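Trurance Cloth: Frequently Asked Questions

Trurance Cloth is the perception and grasp planning package for soft items: towels, shirts, bags, anything that won't hold its shape. It runs on top of the Trurance control stack and takes its input from a wrist camera. The questions below come up most often from people setting it up for the first time. The three views that follow are wrist camera input with striped cloth bunched up in the middle.

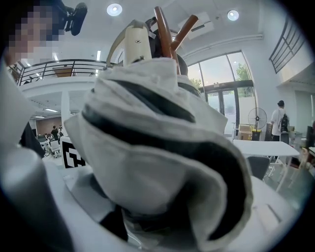
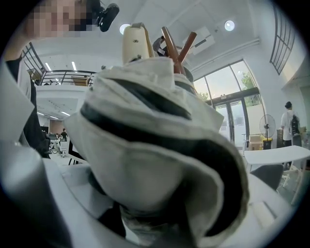
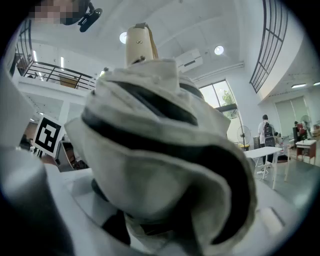 What does the software do with a wrist view?

It splits the view into cloth, gripper and everything else. The gripper part comes from a fixed mask that you make once per tool. The cloth part comes from the segmentation model, and the planner only looks for grasp points inside it. The rest of the room is used for tracking the camera's position and is then dropped.

Do stripes and prints confuse it?

They can. A dark stripe and a deep fold look much alike in a single view. Version 2 compares neighboring views before it calls something a fold, and this fixed most of the false edges we were seeing on striped items. If you still get grasp points along a printed line, raise fold_agreement in the planner settings and try again.

Do I need depth?

No. The planner works from color alone. If you have a depth stream it will be used to rank grasp points, but it isn't required.

How is the camera position tracked?

By visual tracking, with fiducial markers as an anchor when one is in view. Set the marker size in the config file in millimeters. Ours is 80. A wrong marker size is the most common cause of a path that has the right shape and the wrong scale.

What happens when the cloth blocks most of the view?

Tracking carries on from whatever is left around the edges, such as ceiling lights, railings and window frames. If too few points remain, the tracker marks those frames as weak and the planner won't use them. You can see weak frames in the timeline viewer, shown in gray.

Do I have to correct the lens distortion first?

No, please send the original frames. The loader reads your calibration file and handles wide-angle lenses by itself. Correcting the frames twice will bend straight lines the other way and tracking will drift.

Are faces blurred automatically?

The export tool has a face blur step and it is on by default. It runs before anything is written to the shared folder. Blurred areas are left out of tracking.

How many recordings do I need for a new item?

It depends on the item. Our set for the Pumside towel task has 183 recordings, and the model was usable well before we had all of them. Change the starting shape of the cloth every time. Many recordings of the same pile are of little use.

The gripper mask is off by a few pixels. Does it matter?

Yes. The planner will treat the leftover strip of finger as cloth. Run make_mask again with the fingers open and then closed, and check both results in the viewer.

Which robots are supported?

Any arm with a driver for the Trurance control stack. The Vamcombe driver is included in the download. Others are listed on the drivers page, along with the steps for writing your own.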